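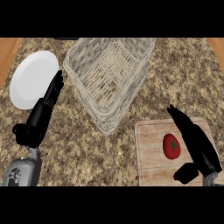
How long does it take to get from a block of stone to a finished kitchen counter?
At the Harju yard it takes eight working days, if the slab is already in stock and the customer has signed the drawing.

Print this page
E-mail this page

I went to the Harju open day in September. The yard is behind the rail depot, and parking is on the gravel across the road. Doors opened at 9 a.m. and tours left on the half hour from the front office.

Our guide was Yaa Appiah, who runs the cutting floor. She started in the slab store, where 168 slabs stand on edge in steel racks. Most of it is granite, with a smaller section of marble and one rack of soapstone at the back. Each slab has a paper tag with its lot number. Appiah told us to buy from a single lot when a kitchen needs more than one slab, and to look at the slabs standing side by side before paying.

The bridge saw was running when we came in. It uses a lot of water, and the floor slopes to a drain that feeds a settling tank. The water goes back to the saw and the sludge is pressed into cakes and hauled off. A man in our group asked what a slab weighs. The one on the table was 893 pounds, according to the tag.

Edge polishing is in the next room and was the loudest part of the tour. Ear plugs were handed out at the door. Sink openings are cut here too, and the corners are finished by hand.

The last stop was the showroom, which Harju shares with Nestlow, a cabinet maker. The range called Delia is the cheapest line and starts at around $2,000 for a small galley kitchen, installed. Sealing is included the first time. After that, Appiah suggested putting a few drops of water on the counter once a year and resealing if the stone darkens.

Coffee was served in the office. Offcuts were on sale by the gate, cash only, and the good ones had gone by 11. I came home with a piece of gray granite for rolling pastry.

Print this page
E-mail this page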